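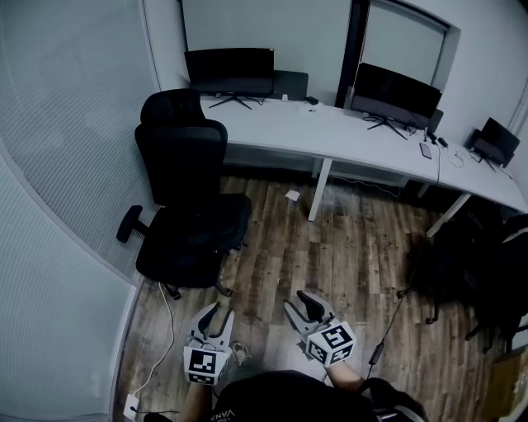

## Progress report: house rules for hand-held gripper work

Clirnura Robotics, Clilldale office
Wednesday, September 17, 2025
Prepared for the Garkov Fund, second instalment

You gave us money to write down how people ought to behave when they record demonstrations with hand-held grippers. We now have a draft. It is 12 pages long, which is nine more than anyone here wanted, and it has been in daily use since the winter. The first version was 19 pages and included a section on footwear. We have all agreed to move on from the section on footwear.

### Where we are against the plan

| Item in the agreement | Status |
|---|---|
| Draft rules for operators | Done, in use |
| Start-of-session check | Done, third rewrite |
| Labelling and naming of recordings | Done, mostly obeyed |
| Privacy and consent | Draft, with our lawyer |
| Trial at a second site (Serrano) | Late |
| Public release | Planned for November |

The Serrano trial is late for the dullest possible reason: the lease on their new space was signed after the date we had promised you we would be working in it. They have the keys now. We'd like to shift that milestone and leave the budget line where it is.

### What the rules say so far

The full draft is attached, so I'll stick to the parts that caused arguments.

**Floor and cables.** An operator with a gripper in each hand is looking at the grippers. They are not looking at their feet. The rule says that any cable crossing the working area gets moved or taped down before the first recording, and that bags live against a wall. Everybody supports this rule in principle. Compliance is best on the mornings when I walk past. We have ordered cable covers out of the sundries line, and the receipts are in the usual folder.

**Marker cubes.** The printed squares on the cubes have to be clean, flat and facing the way the mounting sheet says. Our early practice was to wipe a cube when it looked grubby, a standard that varied a good deal from one person to the next. It's now part of the check, every session, with the cloth provided. The cloth provided has gone missing twice, so the rule now tells you where it hangs.

**Where the grippers go between takes.** Down on a stable surface, never balanced on a chair arm, and never handed to another person mid-recording. I would have thought the second part went without saying. It is now rule 3.

**Length of a session.** We settled on 45 minutes followed by a proper break. Operators asked for less and the schedule asked for more, so the number has the rare quality of annoying both sides equally. The grippers aren't heavy when you pick them up. They are noticeably heavier after lunch. Anyone can stop early without giving a reason, and the session form no longer has a box asking for one.

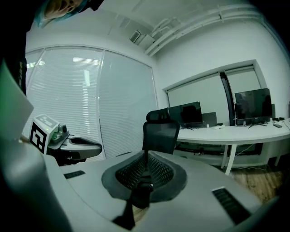
**Faces, screens and phones.** Cameras on the grippers and at head height see far more of a room than the operator thinks they do. Our first consent form covered the operator and left out everyone else, a gap we found by reading it properly some time after we'd started using it. The new wording covers any person in the room, and there's a sign for the door. Screens are to be dark or locked during recording. Personal phones are supposed to be put away. I will report on phones when there is progress to report.

**Stopping and deleting.** Any person in the room can call a stop, and any person recorded can ask for a take to be deleted on the same day without a discussion. Later requests go through the office and get a written reply. We had a long debate over whether this would wreck the schedule. So far the schedule has been wrecked by other things.

### What didn't work

The laminated poster. We put all the rules on one sheet, in a type size suited to younger eyes than mine, and hung it beside the door. Operators could recall where the poster was and very little of what was on it. The replacement is a short check read out loud by one person and answered by another. People felt silly doing it for the first week and then stopped mentioning it, and I've chosen to count that as acceptance.

The incident log was also a problem. It started life titled "Incident Log" and collected no incidents. Renamed "Things That Went a Bit Wrong", it filled up nicely. Most entries are trips, snagged cords and recordings saved under the wrong task name. No injuries have been logged. I'd ask you not to read too much into that until Serrano has been keeping the same log for a while.

### Money

Spending is on plan except for legal advice, where it is over, and travel, where it is under, as there has been no site to travel to. I'd like approval to cover one from the other. The spreadsheet is attached, and the colours in it mean something this time.

### Next period

- Start the Serrano trial with the current draft and no coaching from us, to find out whether the document makes sense to people who weren't in the room when we argued over it.
- Finish the privacy section once the lawyer's comments are in.
- Cut the draft again. The appendix on file names can lose at least a page, and its author has been warned.
- Post the public version in November, with a plain-language summary and an email address for complaints.

### What we need from you

A yes or no on the new Serrano date, approval for the transfer between budget lines, and your preferred wording for the acknowledgement. The last one you sent us had two different spellings of Garkov in it, and we didn't like to choose.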